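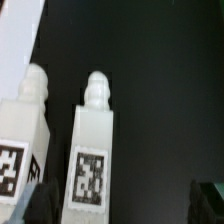 Which way up do the knob blocks go back on the shelf?
Knob up, label facing out, so whoever comes next can pick one up by the knob and see the tag without turning it around.

Sislow > Workshop > Meeting notes > Knob blocks

Notes Stock Labels Suppliers Contact

This site uses cookies to remember your settings. Accept / Manage

Knob blocks and tag labels — minutes
September 10, 2018, back workroom
Present: workshop, stock, labels, front office. Grirnthorpe store on the phone, bad line, missed most of item 2.

Started late, projector wouldn't wake up. Went without.

1. Last minutes
Read, agreed. One fix: the line on knob sizes should say "knob and ring," not just "knob." Everybody has been measuring from a different place. From now on height goes from the flat shoulder to the tip. Ring is included. Drawing to be updated and the old one taken off the wall.

2. Blocks, general state
White ones holding up ok. Shape is liked — ring at the bottom, smaller bulb on top, easy to get hold of. Front office says visitors always ask if they're chess pieces. Fine.

Seam on the knobs came up again. Faint line running up it, you can feel it with a thumbnail on the older ones. Workshop would like to sand it off. Stock against: sanding dulls the finish and then the knob doesn't match the shoulder under it. Long talk. Agreed leave the seam alone on anything already labeled, try a light rub on a few unlabeled ones and bring them to the next meeting. Fine paper only. No power tools on the knobs.

Grirnthorpe asked for a colored knob to tell their blocks apart. Not agreed. White stays. They can mark the base if they want to, pencil or a small stamp, nothing on the front or the sides.

3. Labels
Most of the meeting went here.

Square tags, black on white, on the front face, low down, some blocks with another on the side. Main complaint is the edges. Some look ragged, kind of nibbled, and the white border is thin enough that a bad cut gets close to the black square. Labels desk says it's the cutting sheet, blade is past it. Workshop says it's people peeling them off and having a second go. Probably both.

Discussed going to Uvness for pre-cut. Their quote is for 4,000 labels, no smaller run at that price. More than we need this year but they keep flat in a drawer. Asked if border can be wider. Uvness says yes, same price, but the black square has to shrink a little to fit the face. Labels desk doesn't want the square any smaller. Then the border stays as it is and the cut has to be good.

Decided:
— order the Uvness run, black square at current size
— ask for a sample sheet first, nobody pays before we've had it on a block
— new blade for our own cutter in the meantime
— crooked label: leave it if it's only slightly off, replace if the border is torn or any black is missing
— do not trim with scissors once it's on the block

Someone asked about printing straight onto the face insted of a sticker. Looked at in February, too slow, and no way back if the wrong tag goes on. Not reopened.

Also the label list. Two copies going around, one on the shared drive and one printed out and written on in pen. Pen one is the right one. Type it up, bin the rest.

4. Reorder
Sayegh can do 800 blocks in the next run. Same white, same knob. Price is within the 3,000 set aside, delivery extra, waiting on that figure. Front office wants it in writing before anything is signed.

Heights: blocks don't all stand level at the shoulder. Stock brought this up, says a row looks uneven when you put them side by side. Workshop says some of that is just one standing nearer to you than the next. Argued a bit. Agreed to do it properly, on the flat plate with the square, and write down the results. If there is a real difference Sayegh needs to know befor the run and not after.

Packing: last delivery came with knobs rubbing against each other and some gray scuffs. Most came off with a damp cloth. Ask Sayegh for card between the rows. If they won't, we collect and do our own packing.

5. Dark board
Keep the charcoal gray for setting out and checking. Matte, doesn't throw glare, white blocks are easy to see against it. The light wood top at the other end of the room was tried and the blocks get lost on it. Moved back.

Chalk dust and sticker backing are getting left on it. Wipe down with the dry cloth at the end of each session, no spray. There was a request for a second board the same gray for Grirnthorpe. Agreed if the paint shop still has the color. Matte only — check the tin, last time it came up satin and had to be redone.

6. Cleaning
Short item. Damp cloth, mild soap, knob first, then shoulder, then sides. Keep water off the label. Old alcohol wipes are finished, don't order more, they lift the black.

Sticky residue after a label comes off: cooking oil on a rag, leave it a minute, then soap. Let the face dry before the new one goes on. Labels desk wants overnight. Workshop says an hour. Went with overnight.

7. Shelf and boxes
Blocks stand up, not lying down. Lying down they roll onto the knob and scuff. Max 2 rows deep so you can reach the back ones. Boxes for Grirnthorpe get a sheet on the lid with the tags listed in the order they're packed, left to right. Last box had no sheet and they had to empty the whole thing on the floor to find one block.

Top shelf is for unlabeled only. Labeled ones keep turning up there.

8. Any other business
Key to the label drawer is missing, last seen on the windowsill.
Kettle. Again.
Front office needs a couple of clean blocks for the counter, one to be handled and one to stay nice. Stock to pick them out.
Flat plate needs a cover.

Actions
Uvness sample sheet — labels desk
Cutter blade — labels desk, this week
Sayegh: delivery cost, card between rows, hold the run until heights are in — front office
Height check on flat plate — workshop and stock together
Rubbed knobs for next meeting — workshop
Type up pen list — stock
Paint for second board — Grirnthorpe to call the paint shop themselves
Drawing off wall — done during the meeting

Next meeting same room, date to go around by email. Bring your own cup.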